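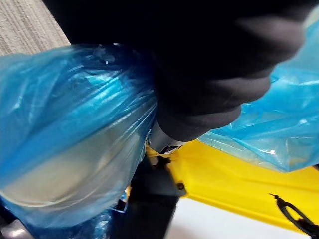 *A black robotic hand and a translucent blue bag.*

# The card game that stopped at 1,662

Gollwood has 1,662 cards and will never have another. The last set went to the printers one September, sold badly, and the publisher, Theodorakopoulos, closed its games side the following spring. Most card games that lose their publisher are gone within a year or two. Gollwood still has a league.

The league is based in Nondance and run by Zamfira Hodoroagă, who started playing when she was at college and took over the fixtures when the previous organiser moved away. It has 46 players this season. They meet in a room above a bakery and play best of three, with an hour for each match and a long break in the middle for tea.

"People ask what we do without new cards," she says. "We build decks. There are a lot of cards."

For anyone who has never seen it, Gollwood is a two-player game in which each side tries to hold a majority of the roads into a forest. Cards are played face down and cost nothing until they are turned over. A player can therefore have a full table and no way of paying for it, and new players usually lose their first few games in exactly this fashion. The rulebook is short and not very clear. Most of the rulings the league uses were settled long ago in arguments on the old forum, which one of the members copied out and keeps in a ring binder.

The list of banned cards is also the league's own. When the game was in print it had 17 cards on it. Hodoroagă's version has nine. Several of the old bans were aimed at a single deck, known as Slow Toll, which won almost everything in the last year of official play. She let the cards back one at a time over three seasons, and Slow Toll is now a decent deck that loses to anything fast.

The one that remains a sore point is Privitz. It is a character card from the second set that lets a player look at one face-down card each turn, and half the league thinks it should go. The other half plays it. I watched four matches on my visit and it appeared in three of them. In the one where it didn't, both players said they had left it out on purpose, and both looked a bit pleased about it.

Money has not spoiled things so far. A common card costs pennies if you can find one, and the rarest, the foil Ferryman, changes hands for less than a new board game. The difficulty is finding them at all. The last big lot to come up was a shop's unsold stock, 4,000 cards in no order, and the league bought it between them and spent most of a winter sorting it. The spares went into loan decks.
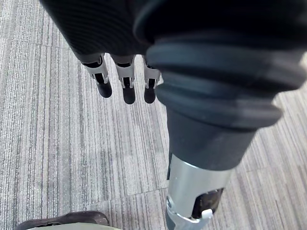

**Can I play if I don't own any cards?**

The league lends complete decks to anyone who turns up, and you can keep using the same one for a whole season.

Hodoroagă would like a second league somewhere within a train ride, mostly so that there are different people to lose to. Two players who moved north have talked about starting one – they have a room, but only enough cards between them for five decks. She has promised them six more from the loan box once this season's final is over.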